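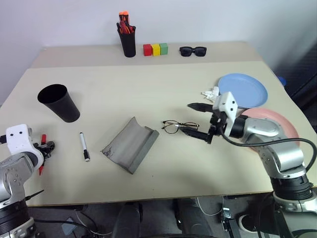
Home Forums Food & Drink Local Search Log in

Hollis Beer Hall, has anyone been?

tapline20
Went in June 2021, a week after they opened. Good patio, 20 taps, one food truck. Parking is bad. We circled for 15 minutes and ended up on the street behind the church.

mrs_oatmeal
We liked it. The kids' corner is small but fenced. I had the Zusto pale and my husband had the cider. Pretzel was dry.

gravelroad501
I don't get the fuss. Stadisia has the same beers and you can hear each other talk. Hollis is loud even outside.

tapline20
Stadisia doesn't have a patio though.

gravelroad501
It has tables out front. That counts for me.

mrs_oatmeal
Four tables, next to the bus stop. I wouldn't call it a patio.

kettle_sour
Does Hollis take reservations? Trying to get 15 people in for a birthday.

tapline20
Not for the patio. They rent the upstairs room but I didn't ask the price.

kettle_sour
OK, I'll call them. Their website only has the menu.

gravelroad501
Try Stadisia too. They held the back room for my softball team in March and didn't charge us.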